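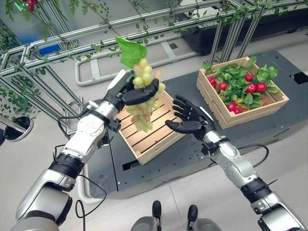 Green grapes above an empty slatted crate, radishes and greens in the crate behind.

5 min read

Display Dressers, Market and Produce Sets (2 positions)
Ramalho Display Hire, Sturnbridge

Ramalho rents out wooden crates, stands and artificial produce to grocery stores, trade shows, theaters, cooking schools and anyone else who needs a market stall that will look the same on the last day as it did on the first. We are looking for two display dressers to work in our Sturnbridge showroom and storeroom, with some days out at customer sites.

The job is filling crates, emptying crates, and keeping track of what was in them. If you have worked in a produce department, a florist, a prop room or a stockroom you will know most of it already. If you haven't, we will train you.

The contract runs for 12 weeks from January, which is when the spring rentals are made up. There is a fair chance of regular work after that for at least one of the two people hired, but we can't promise it now.

What you will be doing

– Making up crates and display stands from a written pull sheet and a reference photo.
– Taking returned sets apart, checking the pieces and putting them back in stock.
– Cleaning artificial fruit and vegetables and the leaves that go with them.
– Checking crates for loose slats, splinters and raised staples, and putting the bad ones on the repair shelf.
– Keeping the showroom tidy enough that a customer can walk in without an appointment.
– Packing finished sets for the van, and going with the van when a set needs dressing on site.
– Writing up the condition sheet. This is done at the time, on the bench, with a pen. It gets typed up on Fridays by the office.

We have 438 crates in stock at the time of writing, in three sizes. You will handle a good many of them. Most weigh very little empty and not much more when filled. The stands are heavier and always moved by two people.

About the showroom

The showroom is on the ground floor at the Prusden Road end of the building. It is 1,000 square feet and most of that is taken up by displays. The storeroom is behind it through a double door, with the wash sinks on the left and the racking on the right. There is a loading door at the back. Parking is on the street, or free behind Disard Tile if you get there early.

Heating in the showroom is good. In the storeroom it is not, so bring a sweater until March or so. There is a kitchen with a fridge, a microwave and a table, shared with the office. 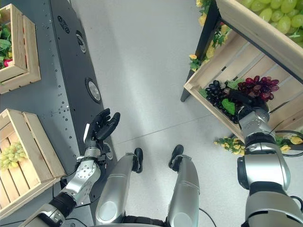
Wooden produce displays on both sides of the gray floor. The large green grapes are at top right.

Stands and cabinets are set out so that there is floor to walk on between them. Please keep it that way. When you are making up a set the empties go under the bench or back on the rack, never on the floor in the walkway. The larger display crates are set at an angle so that the produce faces the customer, and these need more care than the flat ones. Anything round will travel downhill overnight if it isn't bedded in properly, and big grape bunches are the worst for it. You will be shown how to line the bottom and how to anchor the heavier pieces with wire so that the wire doesn't show.

How we dress a crate

We have a house way of doing things and we ask new people to follow it before they start having ideas of their own. Nattawut Panyasiri runs the dressing bench and will teach you.

A greens crate is built from the leaves up. Leaves go in first and are opened out by hand, because they come off the rack flat. They should reach the top of the crate and a little over. Radishes and other small pieces go on last and are placed one at a time, with some at the front, some at the back, and none of them in a row. You can tuck in a bit of another color low down among the leaves. Use one piece for this. Two starts to look like a mistake in the stockroom.

Grapes are handled by the stem. Picking a bunch up by the berries pulls them off, and berries that come off have to be glued back by whoever pulled them. A bunch is lowered in until it touches the floor of the crate, then let go and spread. Don't drop it in and push it around afterward, as the leaves catch between the slats.
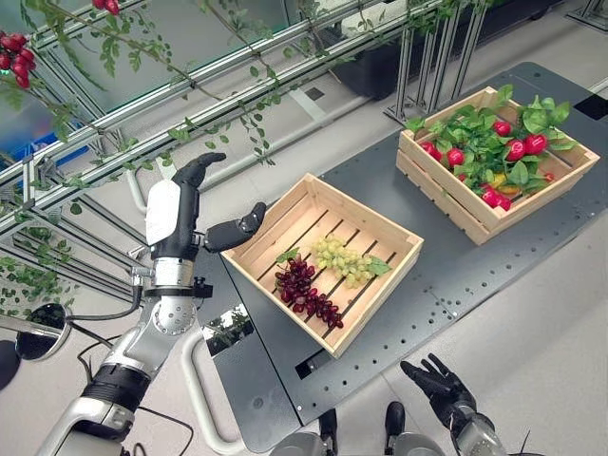 Red and green, one crate.

Mixed crates are ordered more than any other kind, and they are where new dressers go wrong. The usual fault is to blend the two colors together, which from a few feet away turns to brown. Keep each bunch whole and let it have its own part of the crate. The dark red-purple grapes lying on a diagonal with the pale yellow-green ones next to them is the layout to learn from. Note the green grape leaf at the end of the pale bunch, and the smaller one at the top of the red. Those leaves do a lot of the work. There is also plenty of bare slat left at that stage, and it is fine for a crate to look thin while the first bunches go in. Get the positions right and add to it after. A full crate that has to be emptied and started again costs more time than a slow start.

We don't use glue or tape inside crates. We don't use real produce in the showroom at all, and it should not be stored on the bench at lunchtime, as customers have picked it up and asked the price.

Who we are looking for

You should be able to:
– Stand for most of the day and lift and carry crates between the bench and the rack.
– Read a pull sheet and follow it, and say so if something on it is wrong.
– Tell similar colors apart. There are several greens in the grape bins alone and they are sold as different varieties. We will ask you to sort some at the interview.
– Work neatly without somebody standing over you.
– Be polite to customers, including the ones who change their minds when the set is finished.

It would help, but is not required, if you:
– Have dressed windows, stalls or stage sets before.
– Can do simple wood repairs.
– Have a driver's license and are willing to drive the van.

Hours and pay

Monday through Thursday, 8:30 to 4:30, with half an hour for lunch. Site days can start earlier and we tell you the week before. Overtime is paid. The hourly rate depends on experience and will be given to you in writing before the interview, so that you can decide whether to come. Work gloves and aprons are provided. Wear closed shoes.

We can be flexible about school pickup and similar. One of the positions could be split between two people if they apply together.

The trial half day

Everybody we are seriously considering is asked in for a paid half day. You will make up one greens crate and one grape crate from the reference photos, then take both apart and return the pieces to the right bins. You will also check a returned set against its sheet. We look at how you handle the pieces and how you leave the bench, as much as at the finished crate. Speed is not counted.

Lenka Vondráček from the office will be there to answer questions about the contract, and you will get an answer from us by the end of the same week, whether it is yes or no.

How to apply

Send a short letter and a list of the jobs you have had. A résumé is fine if you have one. Please tell us which days you could come in for a trial, and whether you are interested in the van work. Photos of displays you have put together are welcome – phone pictures will do. Do not send samples.

Applications go to Natália Lobo at the Sturnbridge office, by mail or handed in at the front desk. They must reach us by 31/12/2023. The office is closed over the holidays but the mail slot is not, and anything in it on the first working morning after will be read.

Questions about the work itself can go to Nattawut in the showroom, mornings only.

Ramalho Display Hire, Sturnbridge | Contact us | © Ramalho. All rights reserved. | Back to top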